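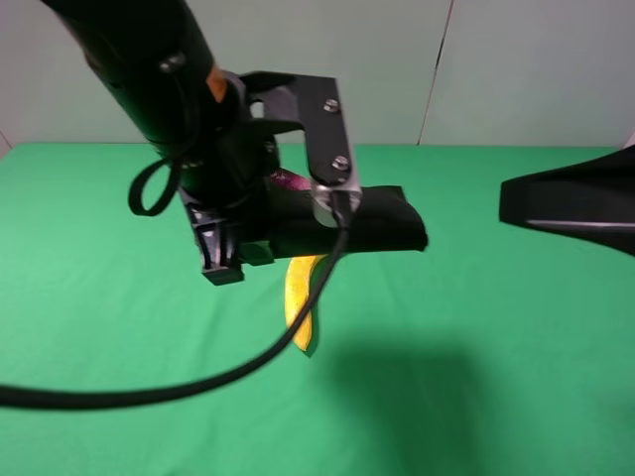

Banana on the green, black cloth over one end.

Blog > Kitchen > Odds and ends
Search this blog Go

Jan 7, 2021

Quick one, got to be out the door in a bit. Bananas. Again.

So the new year thing was to stop throwing fruit away. Had a go at adding up what we binned since April and stopped when it got embarassing. Bananas worst by miles. Buy a bunch, eat two, the rest go black in the bowl with the apples. Then it's banana bread, and there's only so much banana bread you can get through in one house.

Arnel Ambrosio (used to be upstairs from us in Cludcombe, moved to Skunness, still texts me about food) says keep them apart and put a cloth over the top end. Stalks covered, fruit left out. Not cling film, he's very against cling film. Any old cloth folded over will do, his mum did it with a tea towel. Fine. Trying it.

Black cloth because the tea towels are all in the wash. Folded it over, creases and all, can't be bothered to iron a cloth for a banana. Green underneath. Looks rather nice, the yellow on it. A few brown speckles on the skin, which is how I like them anyway. The kids want them nearly green. Can't win.

The rest of the bunch is in the bowl as usual, so we'll see which lot goes first. Not very scientific. The bowl is by the window and gets the sun, such as it is in January.

Meanwhile the recipe, as people asked after the last post. Banana pancakes:

Two bananas, soft, mashed with a fork
100 g self-raising flour
One egg
Splash of milk
Butter for the pan

Mix, leave it while you make tea, fry in small dollops on a low heat. Turn them when the bubbles come. They catch fast so dont wander off. Mine did 8 small ones last time and they were gone before I sat down.

Also tried the frozen way, sliced on a tray then into a bag. Good for porridge. Horrible on toast, don't bother.

Still need to do the cupboard under the sink and find the lid for the Vidano tub. Will post about the bananas once one lot gives up. Right, coat, keys, off.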